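机器人现在到底能不能帮忙收拾玩具？想听真话

楼主：Nisha Vishwakarma

家里一个四岁的娃，一只柯基，两位的玩具混在一起，每天晚上九点多我还蹲在客厅地上捡。球啊、积木啊、咬绳啊，沙发底下随便一扒拉就是一堆。扫地机器人有一台，可它一遇到地上有东西就绕着走，要么把绳子卷进去然后哀嚎，最后还是得我先捡干净了它才肯干活，等于我在伺候它。

最近老刷到机械臂叠衣服、收桌子的视频，看着挺像那么回事。我老公说再等一年就能买到了，我不太信。所以想问问懂的朋友：现在的机器能不能真的把一地玩具捡起来放进筐里？要是能，大概要花多少钱？要是不能，卡在哪儿了？厂里上班的朋友也可以说说，你们车间里那种分拣机器人，搬回家行不行（我知道听着有点傻哈哈）。

先谢谢大家！

Skullico

能捡，但离“你去睡觉它来收拾”还差得远。我自己在一家做自动化集成的小公司上班，平时给客户调机械臂，下班也爱折腾这个，说点个人看法，不对的地方欢迎拍砖。

先说车间里的。车间里的分拣看着特别快特别准，那是因为来的东西就那么几样，尺寸固定，颜色固定，连灯光都是固定的。我们去年给一个客户做过一条小线，抓的是同一种塑料瓶盖，调好以后基本不用管。后来客户说顺便加一种软包装袋吧，就这个“顺便”，我们又搭进去一个多月。袋子是软的，每次躺的姿势都不一样，吸盘吸上去漏气，夹爪夹又容易打滑。

玩具比瓶盖难多了，而且难的点还都不一样。

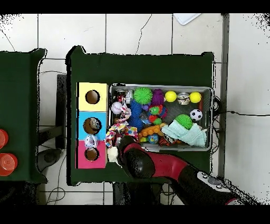
硬的、圆的其实算好办，棒球、小罐头这些，夹爪张开的宽度够，位置看准了，一般能拿起来。就是球会滚，手指头先碰到一边，它就跑了，得重新看一遍再抓。带刺的那种软胶球反而好抓一点，有摩擦力，捏一下还会变形，稍微偏一点也没事。

毛绒的东西麻烦在于机器不太清楚它的边在哪儿。你家狗要是有那种绳结玩具就更烦了，一半在盘子里一半搭在外面，夹住哪一段、提起来以后另一头会不会带翻别的东西，这个人不用想，机器得想半天。底下要是再垫块布，布皱起来把别的球裹住，那就更热闹了，想抓球结果连布一起拎走，我见过不止一次。

还有透明的。透明塑料、透明的球，深度相机经常直接看穿过去，以为那儿什么都没有。我家里试的时候，透明的小东西能漏掉一半。

再说成功率。我拿自己那条二手的小臂，在桌上试过一阵子，单个抓硬球，成功率能到 90%，听着不错吧？可是换成一堆混着的，堆叠起来，就掉到 50% 了。你想想，一地玩具，抓两次掉一次，每次还要停下来看几秒，等它收完你都睡醒了。而且我这还是在桌上、在它够得着的地方，你家客厅它还得自己走过去，沙发底下更别提了。

价钱的话，桌面上玩的小臂几千块就有，但那是给折腾的人玩的，不是家电，买回来要自己装、自己标定、自己写东西。带轮子能满屋跑还能弯腰捡的，我目前没见过哪个我愿意推荐给有小孩的家里。安全也是个事，四岁的娃看见会动的手臂肯定要伸手去拉，我家那条平时都是拔了电收在柜子里的。

我的建议是先别等它。弄一个浅一点的大盘子或者矮筐，放在地上娃够得着的位置，让他往里扔就行，别要求分类。扫地机出门前（我是说它出充电座之前哈）先把绳子类的捡掉，其他的它碰到了顶多推着走。等哪天真有靠谱的了，你家的玩具也都在一个地方了，它上手也容易。

Boateng

楼上写得好详细。我补一句，别听你老公的😂 我老公三年前也是这么说的，现在家里的碗还是我洗。

我家的办法是买两个筐，狗一个娃一个，睡前放首歌，歌放完之前要收完，娃觉得是比赛，比我喊管用多了。狗是完全不配合的，它还会往外叼。

Alard

我在仓库干活，我们那边有自动搬箱子的小车，箱子搬得是真好，十二月最忙的时候全靠它们。但是从箱子里往外拿零碎东西还是人在拿，我就是那个人。试过一阵子机械臂，简单的货它拿，奇形怪状的它放一边亮黄灯，然后我走过去拿。说白了就是它挑剩下的都归我。

所以楼主问能不能搬回家，我觉得搬回去大概也是这样，球它捡，绳子和毛绒的亮黄灯叫你。你要是能接受蹲下去的次数少一半，那等过几年价格下来可以考虑。

另外问一下 Skullico，你那条二手臂是夹爪的还是吸盘的？我也想弄一条回来玩玩，预算不高，能抓个乒乓球就满足了。

Skullico

回楼上，两指夹爪的，指头上我自己贴了层硅胶，不贴的话抓光滑的球老是打滑。乒乓球没问题，别夹太紧就行，我夹瘪过好几个。二手的记得让卖家现场通电给你看每个关节都转一遍，我第一条就是没看，买回来有个关节转到一半就卡。

Nisha Vishwakarma

谢谢大家！已经把这页转给我老公看了，他说“那就等两年”。浅筐今晚就去翻出来试试，放歌那个也要试，就是不知道我家柯基会不会跟着嚎。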